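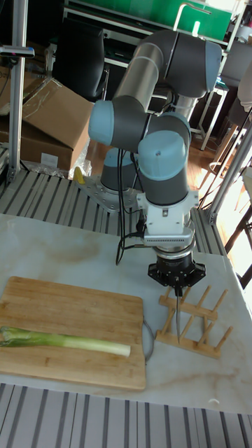
How does a robot pick up a kitchen knife?

You probably don't think much about picking up a knife at dinner. Your fingers just know what to do. A robot's fingers don't know anything until someone works it out for them, and that's a big part of my job at Clurkel. I test grippers. A gripper is the hand on the end of a robot arm, and I've tried a lot of them!

This winter I've been comparing two. Both bolt onto the same arm and both have to do the same kitchen chore: take a knife from a wooden dish rack, cut up a leek on a board and put the knife back.

The first gripper is called the Tralano. It has two flat fingers that slide together like a pair of sliding doors. It's simple and strong, and I like simple things. The trouble is the knife handle. Handles are rounded, and when you squeeze something round between two flat plates it can swivel. Try it with a marker and two rulers and you'll see what I mean.

The second one is the Imar. It has three fingers, and they bend at little joints so they can close in from different sides (a bit like the claw in an arcade machine, only much fussier). With three fingers there are fewer ways for the handle to escape. The bad news is that there's more to go wrong, and it weighs more too.

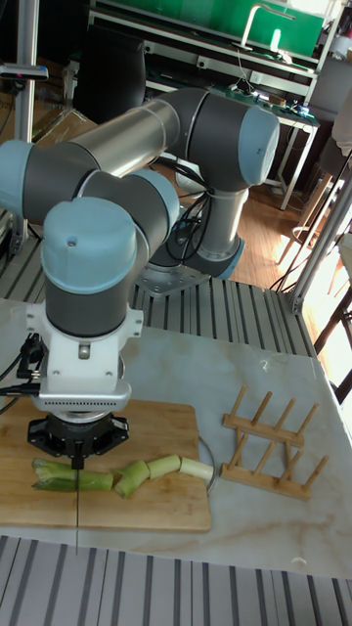 Why do they practise on a leek?

Leeks are a sneaky vegetable. They're made of layers wrapped around each other, so if the blade leans over, the layers slide and you get a squashed mess with stringy bits. A carrot would let a wobbly gripper get away with it. A leek won't. I also happen to like leek soup.

To keep the test fair, each gripper gets 30 tries. I change the gripper and leave everything else alone – same arm, same knife, same rack. The controller is a Gouveia, and you can think of it as the part that turns "go over there" into tiny turns of each joint. Counting practice runs, I've watched 295 knife pick-ups since August, so I now dream about dish racks.
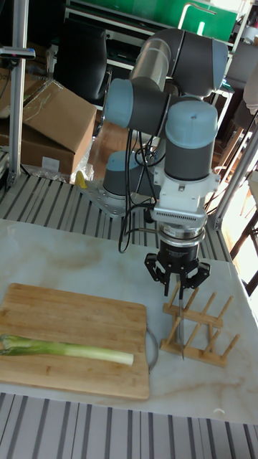

Putting the knife away is the part I'd have guessed was easy. The blade has to point straight down and go between the pegs, and a gap between pegs isn't very wide. If the knife has tipped even a little in the fingers, the tip lands on wood. So I give each try two scores, one for the cutting and one for the putting away. So far the Imar is ahead on putting away, and the Tralano is quicker at letting go.

If you want to try being a gripper yourself, swap the knife for a wooden spoon. Pick it up with just your thumb and one finger, and lower the handle into a tall cup. Then do it again with your thumb and two fingers. Which felt steadier?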